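The ambassador comes to tea

July, late, kettle on.

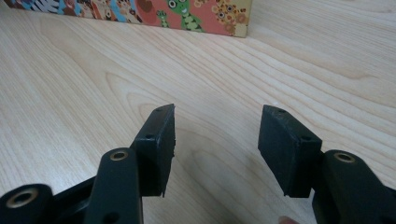
The kitchen table, with green company at the far end.

Drustov has sent us a new ambassador, and for reasons best known to his office he began his tour of duty in Drasimham. We have 1000 houses, one bus and a bridge, and it was the bridge he came for. His country once offered to buy Drasatbridge from us, outright, bridge and all. This was before my time, but my aunt kept the newspaper cutting and brought it out at Christmas whenever conversation sagged.

The foreign ministry has spent the summer insisting there was never an offer. The ambassador, Gion Steiner, stood up in the assembly room this afternoon and said of course there was, he had read the letter, and he thought the price rather mean. You could hear the ministry's young man stop writing.

I liked him, which annoys me. He spoke for 8 minutes, in better English than our member manages, and took three questions. The first was about visas. The second was about parking at the consulate in Honorato, where my cousin has been fined twice and will be again. The third was mine. I asked whether his government still wanted the bridge, and he said they would have to see the survey first. Big laugh. I sat down feeling I had been handled by a professional, and wrote it up for the paper anyway.

They put out 100 chairs and filled most of them, if you allow for coats. The tea was served in the good cups. Our member made a short speech of thanks which included the history of his own by-election, and got the name of Drustov's capital wrong with great confidence. Steiner nodded all the way through it. I suppose they train them.

The ministry rang at six to say his remarks had been "informal". I asked if that meant untrue. The young man said he would come back to me – he has not come back to me.

Must find the cutting. I think it is in the blue suitcase with the curtain hooks.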